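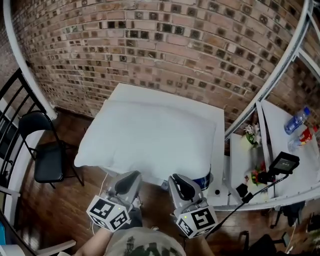
Figure 4. White pillow on a white tabletop, with two hand-held grippers reaching toward it.

4. Valve lash drift between pulls

I'll start with the part of the project that ate most of my time, which was lash. Every engine builder I've met has a strong opinion on how often you need to reset the valves on a solid-lifter cam. Some check after every pass, some check once a weekend, and one man at Sarnville told me he hadn't had his valve covers off since December and was still running the same times. I wanted to know who was right, or at least who was wasting gaskets.

The test engine was the same small V8 from Section 3, with the Gajdoš flat-tappet cam and the stock-length pushrods. We ran it on the Gredier dyno in the Jidthorpe shop, and over the whole program it made 253 full pulls. Lash was checked cold before the first pull of each session and hot right after the last one. Hiyori Arai did nearly all of the hot checks (she has quicker hands than I do, and a better tolerance for burned knuckles), and I did the cold ones. That split matters a bit, and I'll come back to it.

First, the boring result. Once the cam was broken in, the exhaust side barely moved. I expected the opposite! Exhaust valves get the heat, the seats take a beating, and in my own street cars they have always been the ones that wander. On this engine they settled early and stayed put, and after a while I was writing down the same reading so often that I went and got a different feeler gauge just to make sure I wasn't fooling myself. The second gauge gave the same readings.

The intake side was another story. Two of the eight intake valves kept closing up a little at a time, session after session, while their neighbors did nothing at all. My first guess was a bad lobe, so we pulled the intake manifold and looked. The lobes were fine. The lifters were fine too, and they were all still turning in their bores. Jonatan Lie suggested we swap the rocker arms end for end across the head and see whether the drift followed the parts or stayed with the cylinder. It followed the rockers. When we measured them, both had adjuster nuts with less grip than the rest, enough that you could feel it with a short wrench. New nuts went on and the drift went away.

I think this is worth spelling out for anyone trying to repeat the work. If we had only looked at the average lash for the whole engine, we'd have seen a slow, gentle trend and probably blamed valve seat wear. Please log every valve on its own line. It's dull, and the spreadsheet gets ugly, but the average hides exactly the thing you want to find.

Now, the power. I had hoped to draw a nice line between lash and horsepower, and I can't really do it from this data. Opening the intake lash on purpose softened the bottom end and seemed to help slightly near the top, as the old rule of thumb says it should. But the change up top was about as big as the change we got from running the same setup on a muggy morning and then again after dinner, even with the weather correction turned on. Åsmund Öberg thinks the correction was pulling too hard on humid days – he may well be right, and his take on it is in Section 6. For the lower half of the range I'm more comfortable. The loss there showed up every time we tried it, on both sets of headers.

Back to who held the gauge. Hiyori and I did a few sessions where we both checked the same valves, one after the other, without showing each other the sheet. I read a touch looser than she does. It's steady enough that I left all the cold readings alone and didn't try to adjust them, but it does mean you shouldn't subtract a cold number from a hot one in our tables and call the answer thermal growth. I did that in an early draft and Marit Sjögren caught it.

One loose end is oil. We changed grades partway through, after the fourth session, for reasons that had more to do with what was on the shelf than with any plan. I don't see a step in the lash readings at that point, though I wouldn't bet much on it. The raw sheets have the change marked in the margin, next to the note about the new adjuster nuts.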